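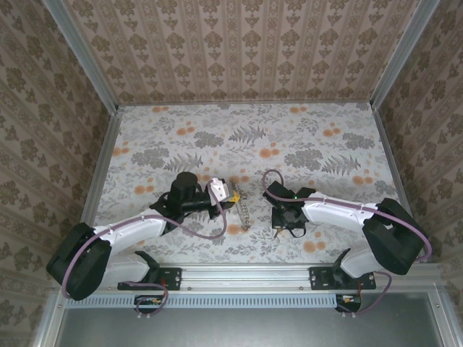

Patterned wallpaper is back in the shops in Wimton, and I think people should buy it. For 20 years we painted everything white and called it calm. My own hallway took 600 square feet of paint and still looked like a clinic.

Carolina Meireles, who sold me my first rolls, says customers fear getting tired of a pattern. I have lived with mine since May three years ago – a busy leaf print from Louro – and I stopped noticing it within a month, the way you stop noticing a good rug. 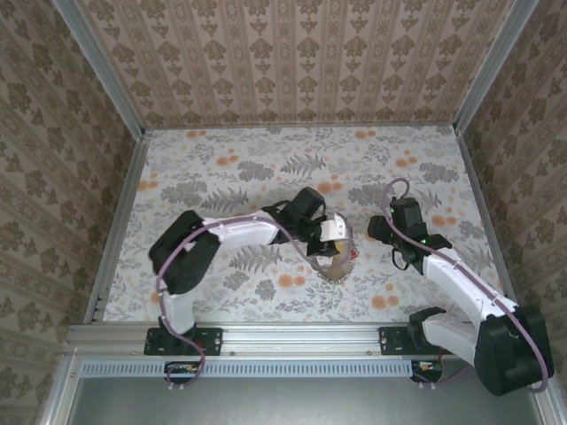 Patterned walls with a floral surface below.

Cost is a fair complaint. I paid $315 for the dining room, paste included, and paint would have been cheaper. Paint would also have shown every mark by now.

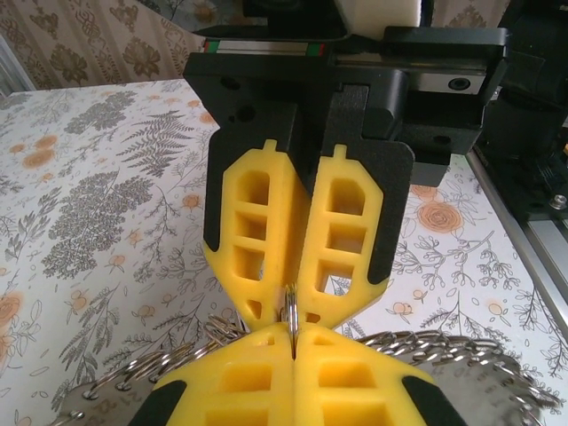

Should a renter bother with it?
Peel-and-stick paper on one wall is enough, and most landlords will agree if you ask first. Get the answer in writing – mine took 3 days to send it.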